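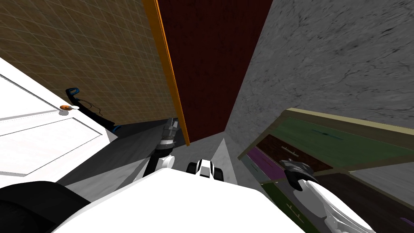

Milk paint on interior doors, anyone else hooked?

Posted by wraggtop_jen
Okay I have to tell somebody because my husband has stopped listening. I finished the last of the upstairs doors this morning in milk paint and I am completely in love with it. The finish is so soft looking! It shifts all day long as the light comes around. We have an old farmhouse outside Wragg with solid pine doors that somebody coated in brown varnish in the seventies, and I've been chipping away at them since May. I bought the powder from Dudonetti, mixed it in mason jars, and did three thin coats with a cheap bristle brush. Has anyone done trim with it too? I want to keep going and I need either encouragement or a warning.

Reply by E_Wieser
Encouragement from me. I did every baseboard in a 900 square foot bungalow with it and would do it again tomorrow. Strain it through an old stocking before you start, twice if you've used a dark color. Mix only what you'll use that day. It goes sour overnight and you will know.
Engelbert

Reply by shopdust17
Warning from me, sorry. Milk paint over old varnish is asking for flaking unless you took it down to bare wood or used the bonding additive. Did you? It looks great for six months and then comes off in sheets around the knob.

Reply by wraggtop_jen
I did both! Stripped the faces, and on the panels where I couldn't get all of the varnish out of the corners I put the additive in the first coat. I scratched at it with a fingernail for a good while and nothing lifted.

Reply by shopdust17
Then you did more than most people and I take half of it back. I'd still put a topcoat on anything hands touch.

Reply by IddrisuN
Yes to a topcoat, but which one? Please don't use poly. It turns that gorgeous flat surface into a plastic lunch tray. Hemp oil or a soft wax, rub it in, leave it a day, buff it. I've got a hallway door with two kids and a dog going through it and it's four years old and still lovely. I touch up the wax each spring, ten minutes a door.

Reply by shopdust17
Wax on a door is a chore you've signed up for forever. A matte water based clear coat is hardly visible and you can wipe jam off it.

Reply by IddrisuN
We are never going to agree on this and that's fine. I like the chore. Put the radio on, open the windows, wax a door. Best part of April.

Reply by maple_and_rye
Jumping in with a question about color. I'm redoing a bedroom and want something warm on the door edge and casing with the walls left pale. I have a sample of Clisier's persimmon and it scares me a little. Too much?

Reply by wraggtop_jen
Do it do it do it. Paint just the edge of the door first! I have a mustard edge on our linen closet and you only catch it when the door's open. It makes me happy every single time I go for a towel.

Reply by E_Wieser
Persimmon dries lighter than it looks in the jar, then the oil pulls it darker again. Make a sample board and oil half of it. I used a shade close to that on a pantry (their number 2909, if they still sell it) and lived with the board leaning on the wall for a week before I committed.

Reply by maple_and_rye
Sample board it is. What grit between coats? The bag says 400 and the guy at the paint counter told me not to sand at all.

Reply by E_Wieser
400, very light, only to knock down the fuzz after the first coat. Then wipe with a dry cloth. A damp one will wake the paint up and you'll get streaks.

Reply by shopdust17
Agree with Engelbert. Take the doors off the hinges as well. I know people paint them hanging, but you'll get runs in the panel corners and you won't see them until the next day. I lay mine across sawhorses with four painter's points under each. And number the hinges, they never go back the same.

Reply by lou_in_drilport
I paint mine hanging and they come out great. Small brush, start with the panels, then rails, then stiles, and go back over the corners before you move on. I live alone and I'm not carrying a solid door down a flight of stairs. Loving this thread by the way, I have a dresser that might be next.

Reply by wraggtop_jen
Lou, dressers are so fun! Pull the drawers and leave the sides of them bare or they'll stick all summer. Ordering more powder tonight, the stair trim is happening. Going with the hemp oil on the doors first and I'll report back on how it holds up.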